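MERKCOMBE, 12 Dec 2022 – Sutgate has set aside $300,000 for towel-handling equipment at its Merkcombe laundry, with most of the money held back until a trial of the gripping method is finished.

The linen hire company confirmed the budget to staff and suppliers this week. It covers a first robot cell, the electrical work to feed it and a year of service. It doesn't cover a second cell, although space for one has been marked on the floor plan.
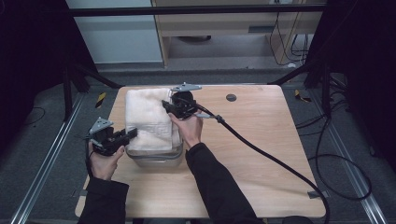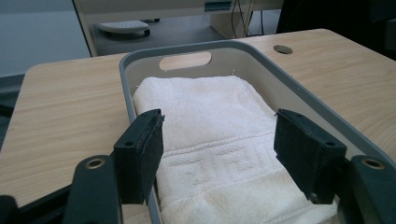

*Hand-held gripper work with a folded towel.*

**Vol. 40, page 88**

Brisa Pacheco, who manages equipment purchasing for Sutgate, said the company had split the spending into two stages after a quote earlier in the year came in higher than planned.

"We were asked to sign for arms, grippers, guarding and software in one go," she said. "We didn't know yet which gripper would pick up a folded towel without opening it. It seemed early to be buying the arms."

The first stage is under way and uses hand-held grippers. An operator works one in each hand at a table, handling folded towels and the plastic containers they go in, and recordings of the work will be used in setting up the robot. Sutgate is renting the equipment from Quansah, an automation supplier, on a monthly agreement. The rent comes out of the trial allowance, and Quansah will credit part of it against a purchase if one is made.

Pacheco said the rental had been the easiest part of the budget to get approved.

"You can hand it back," she said. "There's no foundation to pour and no three-phase to run. If the fingers are wrong we change the fingers."

Finger pads are likely to be a running cost. Sutgate has asked suppliers to price them as a consumable, with a set price held for the life of the service contract, after an early quote listed them only as "available on request." The company also wants the drawings for the pads so they can be cut locally if a supplier stops making them.

## What the money covers

Sutgate expects the robot arms and their controllers to take up 40 per cent of the budget. The rest is split among grippers, cameras, guarding, conveyor changes, installation, training and a contingency. Pacheco would not give a figure for each line while suppliers were still preparing bids.

She did say guarding had been underestimated in the first draft. The Merkcombe packing room has a walkway along one side that is used by drivers collecting trolleys, and an open cell would have meant closing it. The revised plan has fixed panels on the walkway side and a light curtain at the loading end.

Electrical work was moved into the equipment budget from the building budget at the same time. The existing board in the packing room has little spare capacity, and the dryers next door are due for replacement. Both jobs will be quoted together, with the cost of the robot's share shown separately.

Software is the line that drew the most questions from management. Two of the suppliers who have shown interest charge a yearly licence for the part of the system that recognises how a towel is lying. The third includes it in the purchase price but charges for each new product added. Sutgate's range changes when hotel customers change their linen, so bidders have been asked to price both a quiet year and a busy one.

"A bath towel with a woven border and a plain pool towel aren't the same job," Pacheco said. "We want to know what it costs us when a customer switches."

## Towels first

The Merkcombe laundry handles sheets, table linen and towels. Sheets already go through a feeder and folder, and table linen is sent to the company's Drivstead plant. Towels are folded by machine but are still checked, stacked and put into containers by hand, and that last step is the one the new cell is meant to do.

Pacheco described the work as light but repetitive. The packing bench has been hard to staff on the late shift, and overtime there has run over budget every year since the laundry took on its current hotel contracts.

Sutgate says no permanent positions will go as a result of the first cell. Bench staff will be offered training to load and clear it, and agency hours are expected to fall. Wages for trained operators will be moved up one grade, and that increase has been included in the operating cost.

The company is counting on savings in agency labour and overtime to pay for the cell, with nothing allowed for faster output. An earlier version of the business case had assumed a rise in the number of containers packed per shift. It was taken out after a visit to a supplier's workshop, where the demonstration robot was noticeably slower than a person at the bench.

"It was steady, I'll give it that," Pacheco said. "But I can't put steady down as an increase."

She said the slower pace could be absorbed by running the cell through breaks and past the end of the late shift, so long as clean stock was left ready for it. A small buffer rack has been added to the plan for that purpose.

## Containers may be standardised

One cost that hasn't been settled is the containers themselves. Sutgate has bought them from different makers over the years, and they vary in depth, colour and the shape of the rim. Staff don't notice much difference when packing by hand. For a robot each type has to be set up and tested.

The company is weighing up whether to pay for that setup or replace the older stock with a single type. Replacement would cost more at the start, and the old containers would be passed to Drivstead, where no robot is planned. A count of stock at both sites will be done before a decision is made.

Clear containers are a particular question. Suppliers have told Sutgate that cameras can have trouble finding a transparent edge under packing-room lights, and one has suggested adding a coloured strip to the rim. Pacheco said she would want to see the strip go through the wash before paying for it.

## Lead times

Delivery is the other concern. The longest lead time quoted so far is 40 weeks, for a controller, and Sutgate has told bidders it will not place a deposit for the whole cell on the strength of a single delayed part. It may order the controller alone if the trial goes well, on terms that would allow it to be resold or returned.

Cables, mounts and spare gripper parts are easier to find, and a small stock will be kept on site. The purchasing team has asked that any spare costing less than a set amount be ordered by the maintenance supervisor directly, without a separate approval.

Service cover has been written into the request for bids as a scored item. Merkcombe is a fair drive from the nearest supplier depot, and Sutgate wants remote support during the late shift as well as office hours. Bidders have to state how soon a technician can attend and what happens to the fee if they don't. A loan gripper must be available while a faulty one is away for repair.

Training is priced separately. The company wants operators, maintenance staff and at least one person from Drivstead taught on the actual cell after installation, with a return visit included a few months later. Suppliers had offered classroom sessions at their own premises, but travel and cover for the bench would have come out of the same budget.

## Next steps

Quansah is free to bid for the cell along with other suppliers. Recordings and notes from the rental stage belong to Sutgate under the agreement, and will be given to every shortlisted bidder in the same form.

Bids will be compared on the total cost over five years, including licences, pads, service and power. Sutgate will pay a deposit on order, a second payment when the cell passes a factory test with Sutgate's own towels and containers, and the balance after it has run in Merkcombe for an agreed period. The towels for the factory test will be taken from normal stock, including worn ones.

If no bid fits the budget, the remaining money will go toward the dryer replacement and the towel bench will stay as it is for another year. Pacheco said she would prefer that to a cut-down cell with no service cover.

A decision on the supplier is expected after the trial report is finished, and the cell would be running by September if parts arrive in time. Suppliers wanting the request for bids can contact the Sutgate purchasing office in Merkcombe.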